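Street notebook – neighborhood surface walk
2021-09-11
Written up by me, with corrections from Danica where she could read my handwriting

A long one today, so settle in. I wanted to get everything down while it's still fresh, and also so that Reinaldo has something to argue with when he gets back.

We did the whole residential loop for the Clirkby paving survey, 3,520 m by Danica's wheel, which is a little more than the map gave us. Luana had already marked up the sheets in February, and most of her notes hold up beautifully. I'd still like to redo the pages for the long straight, where she lumped the roadway and the verge into one column and I kept having to write sideways.

The straight first. Asphalt is dark gray with lighter grit showing at the surface, and there are small patches and worn spots along it. I graded it 61 on our scale and Danica wanted lower. The verge on the left is the real job there: dirt and rubble with low weeds coming through, then the old concrete wall, so tangled up in vines and broad leaves that I gave up on checking it for cracks. There's a narrow pale sidewalk edge along the foot of the greenery and I have put it down as "present, condition unknown" until somebody goes over with clippers.

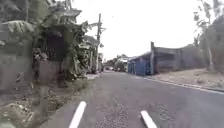

Rosângela asked me to keep the utility poles in a separate list this time, so they are on the back page and not here. Please don't copy them into the main table again – that was me last time, and I'm sorry.

Next, the street with the fancy grille, which I could happily have looked at all morning! White bars in arches and curves, sitting on top of a solid concrete wall that has plenty of dark staining and streaks. For our purposes the wall only matters because of the curb at its base, but I made a little sketch of the pattern anyway. What does matter is the joint. The concrete slab meets the asphalt on an uneven diagonal, and I want that seam measured properly before we assign it to either material. My vote is to give it its own line. Danica says the Prukgate form has no room for its own line, and she's right, but there is a remarks box and I intend to use it.

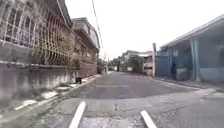

Photo: Yiğit Karabulut

The slab surface is speckled and slightly rough. I put down "fair" and then crossed it out and put "fair" again, so ignore the mess on sheet 2.

Stopped for coffee after that and lost my good pencil. If anyone finds a green Malik with a chewed end, it's mine and I would like it back, chewed or otherwise.

The bend was last on the route. I had it on my list as a simple curve to the right, and it needs more than that. There's the raised curb wedge (Luana's sheet calls it an island, mine says divider, let's settle on island) and then all that uneven ground on the left with loose pale stones over it. A strip of broken gravel and chipped paving lies across the road itself, near the white marking, and that gets a line of its own whatever Prukgate thinks. I'd put it first for repair – ahead of anything on the straight.
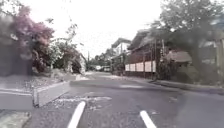

Danica would like the plantings noted as well, in case of roots. I've written "bougainvillea?" for the big pink one and left the green, round-crowned tree blank. Reinaldo knows his trees much better than I do, so he can fill in both.

For next time: the 50 m tape and not the short one, fresh chalk, clippers, a hat for me. Drellik still has our second clipboard. Someone please ask nicely.

Still to do: type up the seam remarks, get the poles list to Rosângela, and go over the grade for the straight with Danica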